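I have had it with paper cups on tables being treated as if they were bins. There, I've said it. I've been stewing since Friday, when Asmaa El Khatib and I cleared up after a lunch in the Ulline hall and I went home in a proper mood about it.

You know how it goes. Somebody finishes a can of soft drink, looks for the recycling, can't see it from their chair, and pops the empty into the nearest cup (I've done it myself, so I'm not claiming sainthood). Then the next person sees a can in a cup and reckons that's the rubbish spot now. By the end of the arvo you've got cups full of lolly wrappers and serviettes, and some poor soul has to fish it all out by hand before any of it can be sorted!

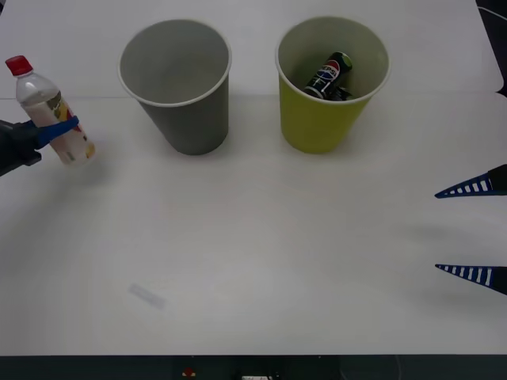
A Pepsi can in the yellow-green cup, nothing in the grey one.

My view is that cups are for drinking out of, full stop. If you want people to sort their rubbish, give them a tub they can reach without getting up – one for cans and bottles, one for everything else – and stick it right on the table. Asmaa disagrees with me, by the way. She thinks anything on the table will get treated as decoration, and that people should jolly well walk to the bin. We argued about this all the way to the car park and I still think she's wrong, but she does make a better curry puff than me so I let her have the last go.

The other thing I'd fight for is a bare table at half-time. Everything off, a good wipe, and then only the things people want go back on. 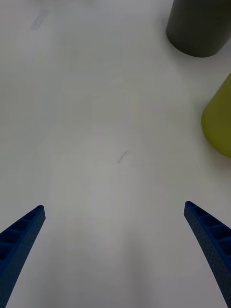

I love a white tabletop for this, even though everyone tells me it shows every mark. Well, good! I want to see the marks. The old brown trestles we had at Mugo could hide a spill for a fortnight, and your sleeve always found it before your eyes did. We paid $94 for a second-hand white one and I'd buy another tomorrow.

Anyway, the next lunch is in July and I'm bringing two tubs whether Asmaa likes it or not.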